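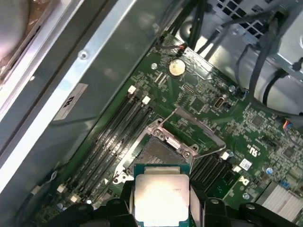
Se reanudó la jornada con la demostración por control remoto de la inserción del procesador. Bit-na Hyun ocupó el puesto de mando y quien suscribe llevó el registro. El protocolo de Hesen exige que la aproximación al zócalo se realice a velocidad reducida y con la orientación ya corregida, dado que el modelo aprende también las vacilaciones del operador. Se descartaron las tomas en las que el giro de muñeca se efectuó demasiado cerca de los contactos.

Por la tarde se revisó con Pretis la correspondencia entre el mando y el brazo. Persiste un retardo leve en el cierre de los dedos, que obliga a anticipar la orden. Queda anotado para Ilie.
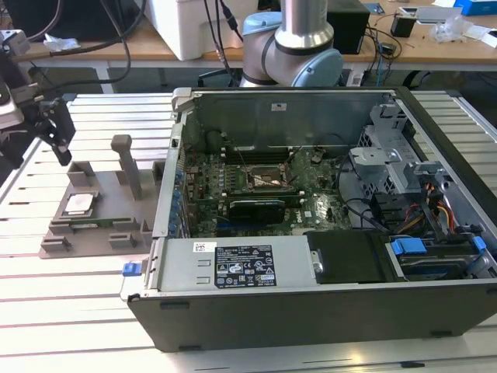

*Tresora, 17 de marzo de 2021*

Se fijó en 40 el número de demostraciones por turno, con una pausa al llegar a las 20. El conjunto acumulado asciende a 331 episodios admitidos. Bit-na propone guardar aparte los intentos fallidos, debidamente etiquetados; comparto su criterio, aunque el reglamento interno nada dispone al respecto.

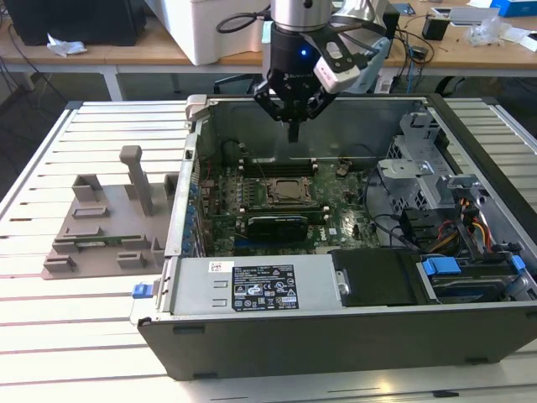 Mi principal preocupación sigue siendo la uniformidad entre operadores. Dos personas competentes resuelven el mismo descenso con trayectorias muy distintas, y el promedio de ambas puede no servir para ninguna pieza. He redactado una pauta provisional: detener la pinza en la vertical de la caja abierta, comprobar la posición respecto del bastidor metálico del zócalo y descender únicamente después. La torre permanecerá tumbada, con la fuente de alimentación hacia el frente de la mesa, y la bandeja gris a su izquierda. Se someterá la pauta a Ilie antes de junio. Mañana corresponde repetir la calibración de la muñeca.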